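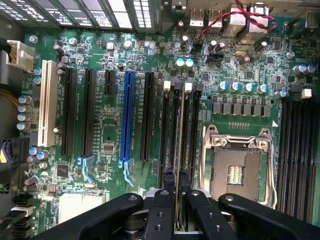

Hornent Learning > Computers > Under the Lid

What is a motherboard?

Every part of a desktop computer needs a way to share information with the others. The motherboard does this job. It is a large, flat board, often green, and it sits inside the computer's case.

Slots for extra parts

The long, narrow openings on a motherboard are called slots. Some hold expansion cards, which give a computer extra abilities, such as better pictures or sound. Slots may be white, black or bright blue. The colours help people to tell them apart.

Memory

Memory slots stand side by side. A thin strip called a memory module fits into a slot, and small latches at the ends keep it in place. Memory holds the work a computer is doing at that moment – a drawing, a game or a page of writing. Most memory is cleared when the computer is switched off.

Power and cooling

Electricity reaches the board through bundles of coloured wires. One kind of large power plug has 24 pins. Computer parts become warm as they work, so a metal case often has holes to let air through. A heatsink has thin fins that carry heat away from a chip.

Staying safe

Never open a computer without an adult. It must be switched off and unplugged first.

Related pages
- What is a chip?
- How a keyboard works
- Where do old computers go?

Last updated: January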